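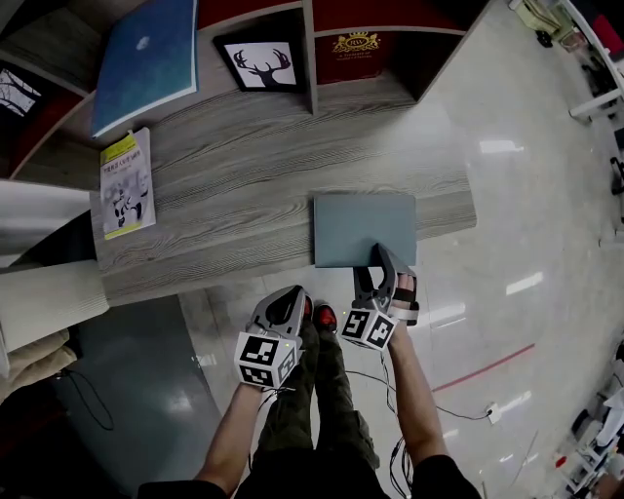
Deer print, blue cover, dark red backing. The shelf end of the desk.

Start with the shelf. Always the shelf. Evaristo Guerra has styled 60 rentals and he says people go at the desktop first, wipe it, stand back, feel great – and the mess is still sitting at eye level.

His rule for a small desk unit: pictures lean, books get room. No nails. A black-framed deer with big antlers does plenty against red, you dont need a second animal. 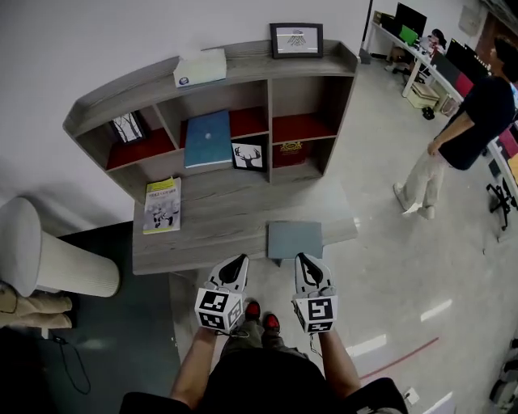
2 min read

Tissues up top. Left of center, easy reach. One small black frame toward the other end and then stop, please. The long gap between them is the point.

Cubbies next. Bare trees on the left, tilted back. Blue hardcover in the middle near the deer. The dark red book goes on the right where it almost melts into the backing, which Guerra loves and I'm still not sold on.

Desk surface gets two things. A paperback on the left – whatever you're reading, his rule – and a flat square board up by the front edge. Mugs go on that. Cheap fix for rings.

Gray wood grain is forgiving, he says. Dust shows up less then on black. He still does his own every morning, before coffee.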